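Augustina Amegashie
Thread

OK so I finally got inside the old Endbridge bus station yesterday and I have a LOT of feelings about concrete. Thread, sorry, mute me if you need to.

For anyone new here: the bus station is the one at the bottom of Pennington Street with the big folded roof, the one that looks like somebody opened a paper fan and laid it over the road. The buses moved out years ago. It's going to be the town library.

I grew up waiting for the 11 under that roof. It leaked on me personally. I'm not a neutral party.

The architects are Plirneo, and the person running the job on site is Notburga Moser, who let a handful of us walk around in hard hats and masks for an hour and answered every dumb question I had (I had many).

First thing — the roof is staying. All of it. I know there was a rumor going around that they were keeping the front half and doing something flat and sensible at the back. No! The whole fan!

What they've done is clean it, cut out the bad patches and fill them by hand, and then put a new waterproof layer on top where you'll never see it. From underneath it's the same ribs, same board marks from when it was poured. You can see the grain of the planks up there. I stood with my head back so long I got a crick in my neck.

The patches don't quite match. Moser was very upfront about it. They made test batches, let them cure, held them up against the old stuff in different light, and picked the closest. Some of the repairs are still a shade too warm. She thinks they'll dull down over a few winters and if they don't, well, it's an old building and it's been repaired.

I like that a lot more than painting everything one color, which was apparently on the table at one point. Can you imagine. Magnolia.

So how do you make a library out of something with no walls? That was my big question, because a bus station is a roof and a lot of wind.

They've set a glass wall back from the edge of the roof, a good long stride inside the line of the columns. So the columns stay outdoors, and there's still a covered sidewalk all the way along where you can stand out of the rain. You can wait for somebody there. You can eat a sandwich there. I will be doing both.

The glass goes right up into the folds. Every pane along the top is a different shape because the roof isn't as regular as it looks on the drawings. They had it surveyed and the folds wander. The glaziers had to get each one templated, and one got cut upside down, and I was told that story by a man who clearly did not find it funny yet.

Question I got in my DMs: is it going to be freezing? I asked! The floor is heated. The old slab was too uneven to keep as a finish so they've laid the pipes over it with a new floor on top, and that brought the level up by 6 inches, which also means no step at the front door. Anybody who's ever dragged a stroller up that curb, rejoice.

The bit I'm sad about is the terrazzo. There was a strip of it in front of the ticket windows, dark green with white chips, and it's been covered by the new floor. It's still under there. They photographed it, protected it, and buried it. Some future person will dig it up and be thrilled and I will be dead and furious.

They did lift one panel of it and it's going in as a countertop at the front desk. So, fine. A consolation countertop.

Ticket office! This is my favorite part. The little round ticket office in the middle with the curved wood front is going to be the children's story room. It's the perfect size. It has a low ceiling and a hatch. What child doesn't want a hatch.

The wood on it was filthy. Forty years of elbows and diesel. Şükran Kozan has been restoring it, mostly on her own, and she showed us a section she'd finished next to a section she hadn't, and several of us made an involuntary noise.

She hasn't filled the scratches. There are names carved down low where kids sat on their bags waiting. I looked for mine. I'm not going to tell you whether I found it.

Shelving is from Durkier, the joinery shop out past the canal. All low, so you can see from one end to the other, and on the old bays where the buses used to pull in. They've kept the sawtooth layout of the bays! The reading desks sit in the notches. If you get Bay 6 you've got the best view of the hill, and I'm telling you all this against my own interests.

The bay numbers are still painted on the columns, by the way. They were going to redo them and then decided to leave them flaking. A clear coat over the top so they flake no further.

Now the argument, because there's always one. Parking.

The plan takes out the turning circle and plants it. Trees, benches, a rain garden that takes all the water coming off that enormous roof. That means the informal parking everyone's been enjoying since the buses left is gone, and I have seen the comments on the town page and I've aged.

My own take, for what it's worth: it was a parking lot by accident. There's a real one behind the market and I have never once seen it full. But I walk everywhere, so factor that in.

Mohammed-Awal Bawa did the landscape drawings and he was on the walk too. The roof drains to two points (always has, that's why everyone my age remembers the waterfall by Bay 1) and he's keeping the waterfall. It'll come down a chain into a stone basin and then run off into the planting. In heavy rain it's going to be a proper show.

He's also put in 20 trees, field maples mostly, and they look like sticks right now. Be patient with the sticks.

Somebody asked about noise. A concrete roof and a hard floor is basically a drum, and yes, it's loud in there at the moment with the saws going. They're hanging felt baffles in the valleys of the folds, dark gray, lengthwise, so from the side you barely notice them. Only a few were up. I clapped my hands under the bit with baffles and the bit without, like a weirdo, and there's a real difference.

Lighting I'm less sure of. The fittings are long thin tubes that follow the ridges and they're a bit airport for me. Afia Dramani, who was walking next to me and knows way more about lighting than I do, thinks they'll disappear once the books are in and there's something else to look at. Reporting her view for balance.

Also the restrooms are in a new box at the back, brick, very plain, doesn't touch the roof at all. There's a gap over the top of it with a strip of glass. It's the one fully new piece and it keeps its head down. Good box.

Things I forgot to ask and am now kicking myself about: where the clock is going. THE CLOCK. It was on the east wall and it was always wrong and I need to know it's OK.

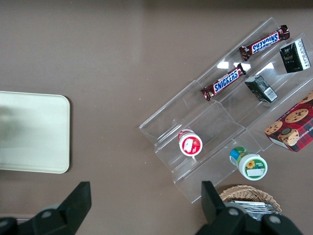
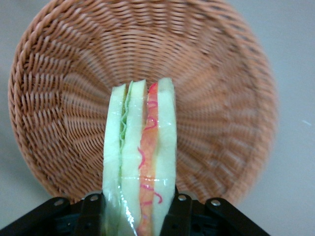
Last updated: 2020-11-06

Adding to this because my mentions filled up overnight and a few of you had good questions.

CLOCK NEWS. It's in a crate. It's been to be cleaned and the movement's getting replaced, and it's going back up over the entrance, facing in. Moser messaged me herself. I may have punched the air.

Yes, the snack kiosk is gone. No, I don't know what happened to the sign. If you have the sign, please look deep inside yourself.

To the person who asked whether the whole thing would've been cheaper to knock down: I asked that as well, a bit more politely. The answer I got was that demolishing the roof so close to the houses on Pennington Street would have been slow and miserable work, and you'd still have to pay for a library after. I don't have figures and I'm not going to make them up for you.

Bike racks: yes, under the covered part, at the hill end. They're bolted into the old curb line.

Is the upstairs open? There's barely an upstairs. There's the drivers' break room over the office, up that tight little stair, and it's staying as staff space because there's no good way to get a lift up to it without wrecking the round part. I got to stick my head in. It still had the coat hooks.

A couple of you said the roof looks whiter than you remember. Same! It's just clean. I honestly thought it was built brown.

Opening date, I've got nothing. They'll say when they're ready and I'd sooner they got the last of those top panes right.

If you worked there, or drove out of there, the library people want your stories and any old photos for a display in the story room. Drop them at the current library in an envelope with your name on it. My uncle has already handed in a shoebox and is now asking daily if anyone's looked at it.

And if you're going down to have a nose through the fence this weekend, go late afternoon. The sun comes in low under the folds from the hill side and goes all the way to the back wall. Bring a coat, it's windy as ever on that corner.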